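# Layug – op shop price list

I keep this list for fun, mostly to settle arguments about what a wool jumper should cost. Layug is up to 3,170 rows now, all typed in by me and Radu Gavrilă.

- `item` – plain words, lower case
- `price` – dollars, no cents
- `colour` – best guess

Trarkomby rows start in November. 63 of them have no size, sorry!
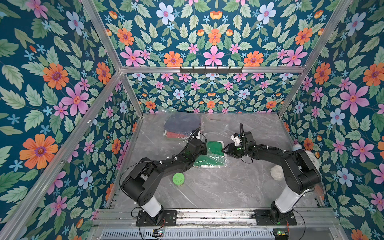 Kids' sizes are a mess, so I'd skip that column. Emanuel Pascu is fixing the doonas and tea towels. Send corrections whenever you like – I check every arvo.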